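Recolha de demonstrações com panos: ponto da situação

A recolha de exemplos para o modelo de manipulação de têxteis entrou na segunda fase. Até ao fim de junho tínhamos 186 demonstrações aproveitáveis, quase todas de dobrar panos finos sobre uma superfície livre. A meta para esta fase são 1000, e o grosso do trabalho passa agora para toalhas de microfibra e para situações em que o tecido cobre outro objeto.

Cada demonstração é feita por teleoperação. O operador conduz o braço, a câmara do pulso grava, e o sistema guarda ao mesmo tempo a posição das juntas e a abertura da garra. Entre uma gravação e a seguinte, o pano é sacudido e largado de novo sem o alisar. Nas primeiras semanas tínhamos o hábito de o pôr sempre mais ou menos no mesmo sítio, e o modelo treinado com esses dados ia buscar o canto onde o canto costumava estar, mesmo quando o pano tinha sido rodado. Foi preciso repetir 80 gravações.

As regras de anotação também mudaram. Uma tentativa falhada deixou de ser apagada: fica no conjunto com a etiqueta "recuperação", desde que o operador retome a tarefa sem intervenção manual. Se alguém tiver de mexer no pano com a mão, a gravação para ali e é descartada. As etiquetas são postas no Notitz no próprio dia, pelo operador que fez a sessão, e revistas por outra pessoa antes de os ficheiros seguirem para o servidor Zurka.

A parte mais demorada continua a ser o pano que tapa um objeto. A câmara do pulso vê sobretudo tecido, a garra encosta e empurra as dobras, e o contorno do que está por baixo só aparece em parte. Pedimos aos operadores que avancem devagar nessa aproximação e que façam uma pausa curta antes de fechar os dedos, para que o momento do contacto fique bem separado nos dados.
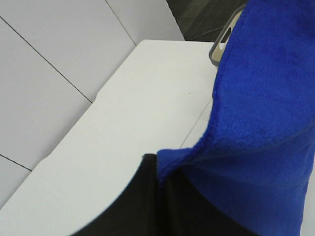 Magdy Mansour respondeu à nota anterior a dizer que a pausa antes de fechar os dedos lhe parece um erro: o modelo vai aprender a pausa juntamente com o resto e ficará parado em cima do pano sem necessidade. Propõe gravar o movimento seguido e marcar o contacto depois, a partir da corrente dos motores da garra.

Vamos experimentar as duas formas durante 2 semanas, com os mesmos operadores e os mesmos panos, e comparar os modelos no fim. Até lá, quem gravar deve indicar no campo de observações do Notitz se a sessão foi feita com pausa ou sem pausa. As sessões sem essa indicação não entram na comparação.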